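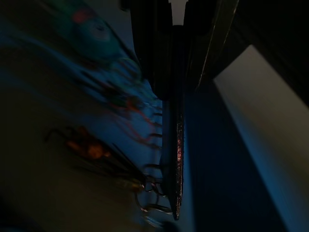

How is the Sezer Cup decided if the final is level after extra time?
The final is replayed at the ground of the side that did not host the first match. Penalty kicks are used only if the replay is also level.

The Sezer Cup is a knockout soccer competition for amateur clubs in the Plestberg district. It is played each year from February to July and is open to any club with a registered ground in the district. The final is a single match, held on the ground of one of the finalists, with the host picked by a coin toss.

Format
Early rounds are drawn by area to keep travel short. From the quarterfinals on, the draw is open. Each tie before the semifinals is one match, and the semifinals are played over 2 legs. Away goals have not counted double since the rule was dropped from the competition.

History
The first edition had 15 entrants, so one club, Bradside, received a bye in the opening round. Bradside went on to reach the final and lost to Kollilville after a replay. The first match ended 2–2. Attendance at the replay was given as over 200, although no gate record survives.

Kollilville kept the original trophy until it was replaced by the present silver-plated cup. Bradside won the competition for the first time the following season.

Last updated: July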